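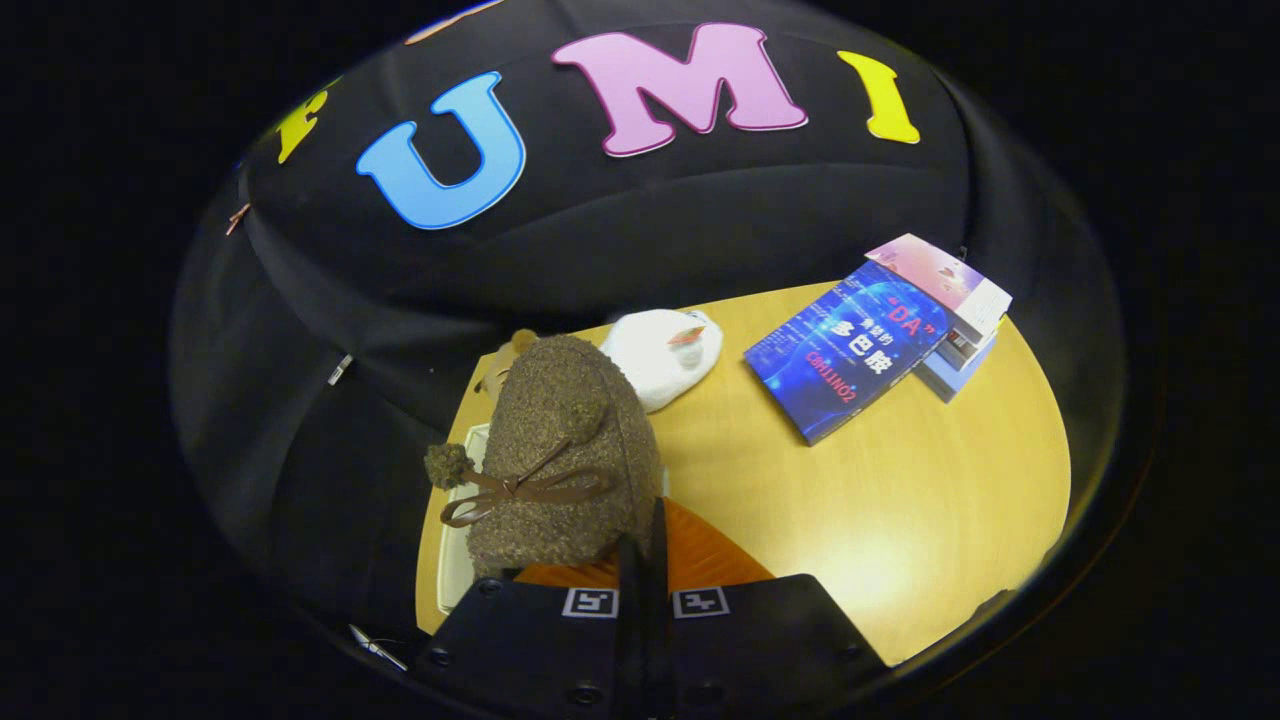 Soft toy table opens at Drornach craft rooms

The soft toy corner at the Drornach craft rooms is open again, and it has come back bigger, brighter and a good deal fluffier than before! The doors opened on Tuesday at ten and by lunchtime there were children three deep along the front, with plenty of grown-ups reaching over their heads for a squeeze.

The idea is a simple one. People in Drornach and across the valley in Gromutton have been knitting, stitching and stuffing toys at home since the end of winter, and the finished ones are now being put out on the tables for anybody to handle, admire and, if they fall in love, take home for a donation. At the last count 551 toys had been handed in, against a hoped-for 500, and bags are still turning up at the side door most mornings.

The light wooden tabletops help, as the colours sit nicely against them, and the big felt-style letters on the black fabric behind give the whole thing a cheerful look. Pale blue, pink and yellow, the first two edged in white - you can't really miss them.

The toys themselves are a lovely mixed bunch. There is a brown fuzzy one in a bouclé finish, flecked with grey-green, that has been getting a lot of attention for its thin ribbon bow with long loops and the round pom-pom hanging at its side. Bouclé is a bit of a beast to sew, as anyone who has tried it will know. The loops catch on everything and the seams vanish as soon as you look away, so a small rounded shape in it is a fine bit of work. Near it is a plain white oval toy, very soft looking, with just a touch of orange and red for detail. Visitors couldn't agree which they liked best, and one small boy solved the problem by asking for both.

Much of the fuzzy yarn and fabric came as a gift from Ateş, the wool and cloth shop on the Gromutton road, which cleared out its end-of-roll shelves in the spring and sent the lot over. Browns, creams and tans made up most of it, so expect a fair few bears and rabbits. The brighter scraps went quickly and mostly ended up as beaks, noses and scarves.

Each toy gets a tug test before it goes out. Bows, buttons and pom-poms are pulled firmly, and anything that shifts goes back in the mending basket. Toys with small sewn-on parts are for over-threes only and carry a green tag to say so. If you can't see a tag, please ask at the desk.

The corner runs every day except Monday until the end of June, from ten until four. Entry is free. There is a ramp at the Mill Lane side, and the tables nearest that door have been kept low enough for wheelchair users and for very short customers.

For those who would like to make something, there are two sewing afternoons a week, on top of the usual knitting group. Places are limited to 14 at each one because of the number of chairs, and the first three have already filled up. Beginners are very welcome. Needles, thread and stuffing are all provided, though it is worth bringing your own small scissors if you have a pair you like. The pattern for the first session is a simple round bird, which can be finished in an afternoon even if you have never threaded a needle before. The second is a sitting bear and may need to go home with you.

Money from the donations goes towards the playroom at Lotden, where the old floor is being taken up over the summer and new shelving put in. The opening day raised enough for the first of the shelves, which is a brilliant start. A further 82 toys are being held back and will go straight to Lotden when the playroom reopens, so the shelves won't be bare.

More toys are wanted, especially larger ones and anything in blue or green. Please make sure they are washed and fully dry, and write on a slip of paper what the stuffing is. They can be left at the side door on Mill Lane during opening hours, or at the counter in Ateş. Spare ribbon and clean felt are useful too. Old cushions, sadly, can't be taken this time, as the storeroom is already full of them.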